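What happens to our playoff spot if the other team refuses to play?

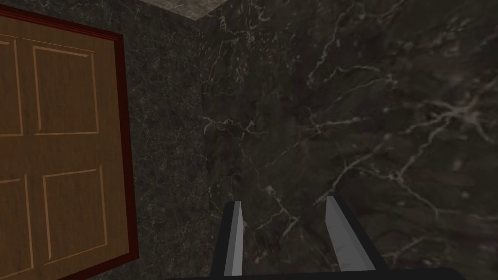

I run the books and most of the emails for a women's amateur soccer side in the Polat regional league, and I've managed to tie myself in knots over something, so I'm hoping somebody who has been through it can set me straight. Sorry in advance for the length.

We finished second this season and were drawn to host Trirnach in the first playoff round. The winner goes on to play either Dasemgate or Foltulell, depending on how the other half of the bracket comes out. Last week Trirnach wrote to the league to say they won't be traveling to any playoff match while the league keeps its new main sponsor, which is a betting company. They've been very polite about it and they've said more than once that it has nothing to do with us. To be fair to them, a good half of my own players feel the same way, and we had a long and rather emotional team meeting about it on the practice field.

So I have several worries all rolled up together. Do we go through automatically if they don't show? Do we still have to turn up, in uniform, with a referee booked and paid for? We've already sold 70 tickets, which is a big crowd for us, and I'd hate to be out of pocket for the field rental as well. And the one that keeps me up at night: some of our players want to put out a statement supporting Trirnach. Could that get us in trouble, or even count as us refusing to play too? I've read the league handbook twice and the part on forfeits seems to have been written with snow and broken-down buses in mind.

Any experience at all would be so welcome. We're a small club and we've never been this far before!

maplebench

Posted Tuesday, June 9, 2026

tworeds_and_a_yellow

Oh, what a spot to be in, and congratulations on second place, please don't let that get lost in all this!

I was secretary of a club in a different league for a good long while, and we had an opponent pull out on principle once, though theirs was over a field they considered unsafe. I'll tell you how it went for us, but do check everything against your own handbook, as leagues love to word these things differently.

First, a letter saying "we won't come" didn't count as a forfeit in our league. It only became one when the league office ruled on it in writing. Until that ruling arrived the match was still on, and we were expected to be ready for it. So don't cancel the referee and don't cancel the field on the strength of Trirnach's letter alone. I know that feels silly. What you can do is write to the league today, very nicely, and ask them for a ruling by a certain date. Mention the tickets and the rental. Ask plainly whether you're required to present a team on the day. We asked that, and they let us off, and I kept that email printed out in a folder for years afterward.

Second, costs. Look for a paragraph on "host expenses" or something like it, usually tucked away near the back with the fines. In ours, the team that withdrew had to cover the field and the referee, but you had to send the receipts in within 16 days of the scheduled match, and plenty of clubs missed that. Tickets were our own problem. We offered people their money back or a seat at the next home game, and nearly everybody took the seat.

Third, the statement. I'd say let the players speak if they want to, but have them sign it as players, by name, and keep the club's letterhead off it unless your members have voted. And put a line in it saying that you're ready and willing to play the match. That one sentence is your protection. A club that says "we support them and we'll be on the field at kickoff" has refused nothing.

One more small thing. Call someone at Trirnach. I mean an ordinary phone call. They may feel dreadful about leaving you hanging, and it would help you to know if they might change their minds should the league budge. Ours did change theirs, four days before the match, and we were awfully glad we'd kept the field.

cornerflag47

You go through. No show = 3-0 to the home side, it's the same everywhere. I wouldn't lose sleep over it. Also I don't see why they entered the league at all if they don't like who pays for it but that's just me.

half_time_oranges

I have to gently disagree with the reply just before mine, because it isn't the same everywhere, and I'd hate for you to plan your month around it. Plenty of leagues do award a 3-0, that's true for regular season games. Playoffs can have their own rules. In the league my daughter plays in, if a team withdraws from the playoffs before the round begins, the next-best finisher can be offered the place, so you might find yourselves hosting somebody else entirely, on fairly short notice. It happened there a few years ago, in October, and the home team had half its squad away at a wedding because they'd taken it for granted they were through. They lost by a lot.

So when you write to the league, I'd add that question to the list: will Trirnach be replaced, and if so, by whom and by when? And keep practicing as normal in the meantime.

I agree with nearly all of the first reply, especially about the phone call. The only thing I'd add is about your own players. If half of them share Trirnach's feelings, then the sponsor question isn't going away when this round is over. It will come right back if you meet Dasemgate or Foltulell. Clubs can usually put a motion to the league's annual meeting, and if two or three of you put your names to one together, the league has to discuss it properly. Our club once got a rule changed that way over something much duller (corner flags, if you must know), and it cost us a 1000 word letter and one long evening on folding chairs.

Do come back and tell us what the league says. I'll be rooting for you whoever turns up.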